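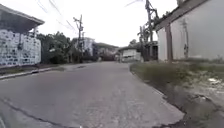 Walking a street for cracks: a beginner's guide

I love a crack survey. It costs next to nothing, it gets you out of the house, and by the end of it you'll know your own road better than anyone who drives down it twice a day! I'm Amirhossein Karimi and I've walked a good many streets this way with our little group at Keruvel. This is the method we've settled on.

What to take

A clipboard, a pencil and a rubber
A piece of coloured chalk
A 12 metre tape (longer ones kink and drive you mad)
A copy of the street plan, printed as large as you can manage
Something bright to wear, and a friend to watch for traffic

Step 1. Draw your strip plan

Draw the road as one long strip with a line for each kerb, and mark off every 12 metres along it. Our first street, Sampaio Lane, was 575 metres from end to end, so we had to tape three sheets together. Write in the fixed things as you go: gateposts, utility poles, the corners of buildings. You'll be measuring from these later, so choose ones that will still be there next year. Trees are fine as a rough guide, but don't measure from a bush.

Step 2. Walk it once without writing

This is the bit everyone wants to skip. Please don't! Go from one end to the other at a slow stroll and just look. Low sun is wonderful for this, as even a hairline shows up with a bit of shadow in it. Keep to the side and face the oncoming traffic.
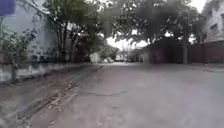
On the way back, start drawing. Put each crack on the plan with a wavy line at the right place, and give it a letter for its direction: L for along the road, A for across, D for diagonal. If a crack branches, draw the branch as well, however thin, and note which side it comes off. Where loose soil or litter has gathered along the kerb, shade that part in and write "covered". You can't say what's under it, so leave it at that.

Step 3. Measure the long ones

Anything longer than your stride gets measured. Chalk a small tick at each end, run the tape between the ticks and write the length beside your wavy line - then measure from the nearer end to your closest fixed point. On Gitbridge Road we recorded over 500 metres of cracking in one morning and came home absolutely delighted with ourselves.
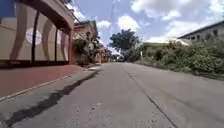

Sealed cracks deserve their own mark, and I use a double line. Somebody has been there before you with a pot of tar, and it's well worth knowing where. A long dark seam that follows the line of the kerb is easy to draw: keep your double line beside the kerb line on the plan and let it wander where it wanders. A thin crack over on the other half of the road stays a single line, even if both run much the same way.

Step 4. Write it up the same day

Pencil smudges and memories fade, so ink in the plan that evening. Add the date in the top corner (ours for Sampaio Lane says 30/05/2021) and the names of everyone who walked. Then go back in August and do it all again on a fresh copy. Laying the second plan over the first against a window is my favourite part of the whole business.

Next on our list is Jerell Street, all 661 metres of it. I've already bought more chalk.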